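Proyecto Tarar: enseñar a un brazo a servir agua

Al principio yo quería programarlo todo a mano, pero Shamim Sial me convenció de teleoperar el brazo y grabar demostraciones (menos mal!). Cada una dura lo que tardo yo en no ponerme nerviosa con el mando.
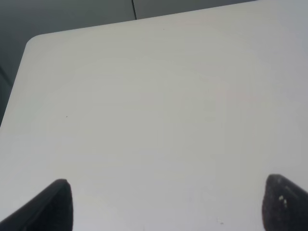 En mayo grabamos 200 demostraciones y nos quedamos con 95, porque al principio yo frenaba demasiado y el modelo copiaba hasta mis dudas — qué vergüenza verlo repetido.
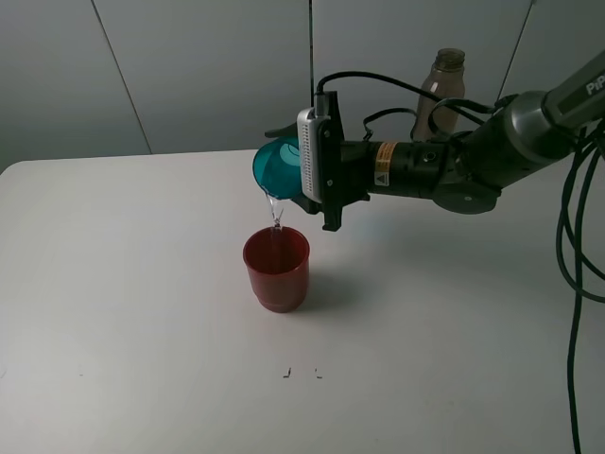
Lo más difícil de todo fue la muñeca. Si giras de golpe, te pasas, y si giras poco, el agua resbala por fuera. Con el vaso azul verdoso inclinado y el chorro fino cayendo dentro del rojo, lo que hay que hacer es aguantar quieta y no corregir. Gilmar Caldeira lo pillaba enseguida, yo necesité 4 tardes! Nos falta probar con otros vasos.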